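Recording for small ears: Glenys Pomare on making the Folodska album

Glenys Pomare has been recording songs for pre-school children since she left classroom teaching, and her new album, Folodska, comes out in February.
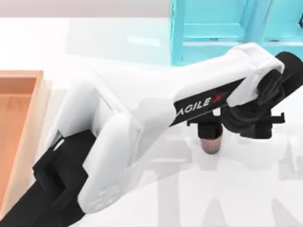
She works from a converted garage in Dunstan with the engineer Warrick Faulkner, and most of our talk concerned the practical side of the record: pitch, tempo, length and level.

Pomare begins with pitch. "Most adults sing too low for children," she said. "A man with a guitar will choose G because it suits his hand, and then the children growl along underneath him. I set the key first and the accompaniment has to fit." On Folodska nearly every melody sits between D above middle C and the A above that. Two songs go higher, and both were tried with Anahera Wihongi's kindergarten group before they were kept.

Tempo was settled in the same way. The action songs were first recorded at a speed that suited the players, and the children could not finish one movement before the next was called. "We ended up at 100 beats a minute for the stamping song," Pomare said. "It feels slow in the studio. Warrick thought the click was broken."

The album runs to roughly 35 minutes. She had material for more, and dropped three songs late on. One had a verse that was hard to hear over the ukulele, and the other two covered the same ground as a counting song already on the record. Gaps between tracks are longer than usual - a teacher needs time to say what comes next.

Faulkner mixed the voice well forward and used very little compression. He checked each mix on a small kitchen speaker as well as the studio monitors. "Bass is wasted on that sort of speaker," he said. "I took most of it out and gave the space to the consonants. If you can't hear the t at the end of 'cat', the rhyme has gone."

Rhun Parri plays fiddle and whistle on the album, and Shayne Hollis plays all the percussion. Hollis avoided cymbals altogether and used wood blocks, a frame drum and shakers filled with rice.

The songs will be released by Flirnus, a small label that has issued Pomare's work before. There will be a CD with a printed lyric booklet, and downloads with a backing version of every song. The booklet gives chords for guitar and ukulele, with the capo position marked where one is needed.

I asked whether a CD was still worth pressing. "For schools, yes," she said. "A lot of the rooms I visit have a player on a shelf and no login to anything. They put the disc in and it goes."

She is already sketching a set of rest-time songs with Parri, to be recorded under the working title Hellon. It will have no percussion, and she wants each track to fade over a full verse. Faulkner has asked her to wait until the garage roof has been insulated, as the rain can be heard on two of the demos.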